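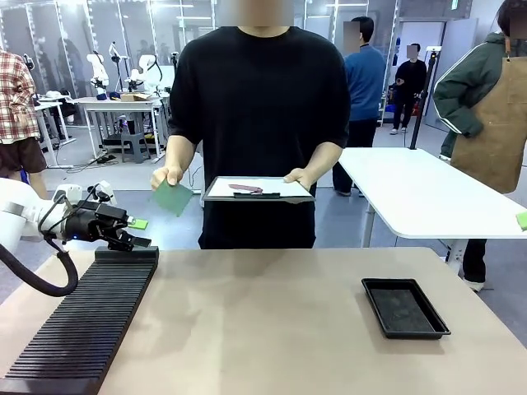

Somebody at last season's open night asked me whether you need to know how to code before you sign up, and whether it's mostly standing around watching the clever kids do it. Fair questions, both of them! No, and no. I'd never written a line of anything when I joined, and I'm the one writing this post.

Clubs > Larar Robotics Club > Join In

So, hi! We're the Larar Robotics Club and we're looking for 8 new people to join our fall project team. We're a student club, we meet twice a week in the evening, and this season we're all working on one thing, a sorting project we've been calling Grumus (long story, it was on a sticky note and it stuck). The idea is that a two-armed robot picks up small flat cards and puts them into a slotted rack, neatly, again and again, until we trust it to do it while we go get snacks. We are not at the snack stage.

If you've never watched a gripper try to line up a thin card with a narrow slot, you might think it sounds dull. I did! Then I spent a whole evening on one slot and went home grinning. The card has to come in at the right angle, the fingers have to let go at the right moment, and the tiniest nudge to the rack throws everything off. There's a lot of standing at the table with a clipboard, and I've come to love the clipboard.

What you'd be doing

Everybody gets a turn at everything for the first month, and after that you can lean toward what you like. Some people teach the arms, meaning they guide them through the moves until the robot can repeat them. Some people set up the table and reset it between tries, and keep the log. A couple of us do the software side, which right now means a lot of staring at the part that decides when to let go. And we badly need somebody who enjoys making fixtures – trays, card holders, little stops so the rack sits in the same place each time. If you like a file and a bit of scrap plastic you will be very popular.

We're going to the Mabula Student Challenge in the spring. The task there is loading 13 slots in a row with no human touching anything, and last year we got 5. I'm still a little sore about slot six. The year before that we didn't get past the safety check, so I call it progress.

Who we're looking for

Any student, any major, any year. You don't need your own laptop. You do need to be able to make at least one session a week, and to be OK with doing the same thing over and over while changing one small setting (if that sounds like torture, no hard feelings, the drone people are lovely). We'd especially like to hear from people in art, nursing, business, whatever – our best rack layout came from someone in the theater department who builds sets.

Closed-toe shoes, please, and long hair tied back when you're near the arms. You'll do a short safety session on your first evening, and after that you're allowed inside the tape.

Money stuff

Joining is free. We got a $700 grant from Jandex this year, and it covers parts, printing and the entry fee for Mabula. It doesn't pay anybody, sorry! You can ask for project credit if your department allows it, and I'm happy to fill in the form with you. I've gotten pretty quick at that form.

How to sign up

Come by the robotics lab any time after 6 p.m. on a club night in September and ask for the sign-up sheet, or leave a comment under this post and I'll write back. Tell me your year, which evenings you're free, and one thing you've taken apart (it's fine if it never went back together). I'll be in touch by the start of October either way. If we end up with more people than spots, we'll keep a list and call you when the winter build starts, and you're welcome to come watch a session in the meantime.

Can't make the fall at all? Leave a comment anyway and say so. We'll need extra hands for the practice runs before Mabula, and those are the fun ones.

13 comments · 8 shares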